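### 3.2 Joining method and distortion in crocheted blankets

Blanket squares in this part of the study were worked in leftover cotton on a 4 mm hook, then blocked and joined in pairs. The pairs were sewn with mattress stitch, joined with slip stitch, or joined with a row of single crochet. Hélder Loureiro made the squares for the first batch and Anqi Lü made the second, both using Trudum cotton from one dye lot.
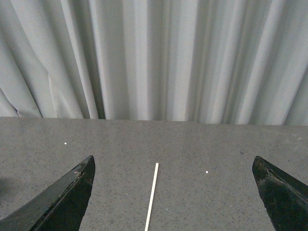 Each pair was washed once and dried flat before measuring. Of the 139 pairs, 14 were set aside because a corner had been caught in the wrong stitch. The remaining pairs were measured along the seam and again one row in from it. Slip stitch drew the edge in most, and the effect was strongest where the maker had worked through both loops.

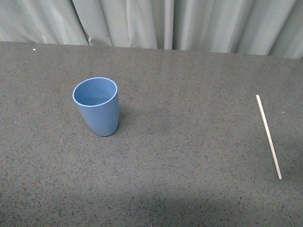 Orla Kinsella objected that a tight slip stitch is a fault of the hand and should not be charged to the method, and she asked for the joins to be repeated with a larger hook. We repeated them on a 5 mm hook. The seams lay flatter, though they still pulled in more than the sewn ones.

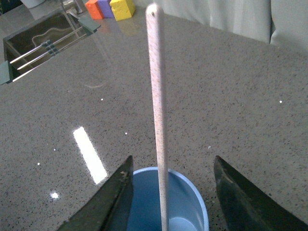

Does border color affect the measured width? The color itself had no effect in our samples, but the black Greltow yarn was slightly thicker than the cream, and seams joined in it stood higher.
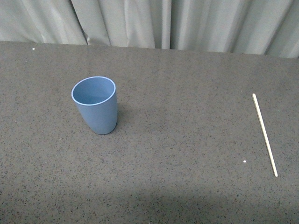 Seam height was judged by touch as well as by ruler, following Coelho and Bolano. Two makers ran a fingertip along each join and marked it flat, raised or ridged. Where the two makers disagreed, Inês Falcão gave a third mark and the middle one was kept. Most disagreements were over single crochet joins, which feel raised on the right side and almost flat on the back.

**Figure 2.** Cup and stick on the tabletop.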